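Are honor-system snack shelves ever worth it? (Widau building, 2nd floor)
Forum > Work Life > Break Rooms and Kitchens
112 views

ayuba_ametepe
Original poster
3 Aug 2019

Our office manager wants to switch from the vending machine to an open shelf with a money jar. Candy bars, chips, that sort of thing. 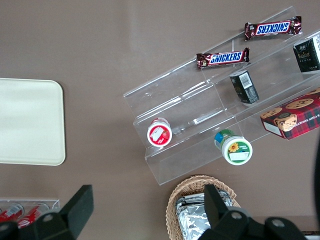 The pitch is that we cut out the vending company, everybody pays less, and any extra goes to the coffee fund. I have heard this pitch at two other jobs and both times the jar came up short inside of a month. Has anyone seen it work for longer than that? I mean with numbers, please. "Our team is like family" doesn't count.

drornska_dan
We ran one for 7 years at my old place. Shrinkage was never zero but it was cheaper than the machine, and the machine ate dollar bills anyway.

ayuba_ametepe
Cheaper for who? If the shelf loses money then whoever stocks it is covering the gap. That was me last time. I was buying chips at the warehouse store on Sunday nights for people making more than I do.

Yaa Atinga
Moderator
I did the books for ours, so you can have numbers. From March through the end of that year we spent $644 on stock and ended up $112 short of what we should have taken in at our prices. We had marked things up enough that we still didn't lose any cash. So yes it "worked," if you're fine with the honest people paying for the other ones.

drornska_dan
That's how every store in the world works though. You think the supermarket doesn't build theft into the price?

Yaa Atinga
The supermarket doesn't make me sit next to the guy.

kettlecorn_kim
ok but how do you know it was theft? People grab something, have no change on them, mean to pay tomorrow and forget. I have done it. I probably owe my last job three bucks. Put up one of those pay by phone codes and I bet most of the gap goes away

ayuba_ametepe
I keep hearing this and I don't buy it. At Sulemana we added a phone code in the second month and the jar money dropped by more than the phone money came in. My theory is that once there are two ways to pay, everyone assumes you used the other one.

kettlecorn_kim
That's a theory and you asked everyone else for numbers lol

ayuba_ametepe
Fair. I don't have the sheet anymore.

pm_skeptic
Nobody has brought up the health angle so I will. Did your office manager also promise "better options"? Ours did. We got granola bars for a couple of weeks, they sat there, then it was back to chocolate. If the plan has the word wellness in it anywhere, ask to see the shopping list.

ayuba_ametepe
It does have the word wellness in it. Twice.

skonidwood_sue
We went from a jar to a locked box with a coin slot, from the same hardware place that did our mailboxes. Didn't make people more honest as far as I could tell, but it did stop them from making change out of the jar, and our making-change problem was bigger than our stealing problem. Somebody would put in a five and take out four ones and a few quarters, and the math was always a little bit in their favor.

drornska_dan
Seconding the box. Also price everything at a flat dollar. If one thing is 75 cents and another is $1.25 you are begging for trouble.

Yaa Atinga
Flat dollar is good until wholesale goes up and then you're stuck. We held at a dollar too long. Going to $1.25 caused more emails than the parking change did.

pm_skeptic
What's wrong with the vending machine? Serious question. It's ugly and it costs more but it's somebody else's problem when it breaks. I'd take that deal every time.

ayuba_ametepe
That's where I'm leaning. I'm going to ask who does the shopping and who eats the loss, in writing, before I vote for anything. If the answer is "we'll all pitch in" then I'm voting to keep the machine.

kettlecorn_kim
Report back please. I still think you're being too hard on people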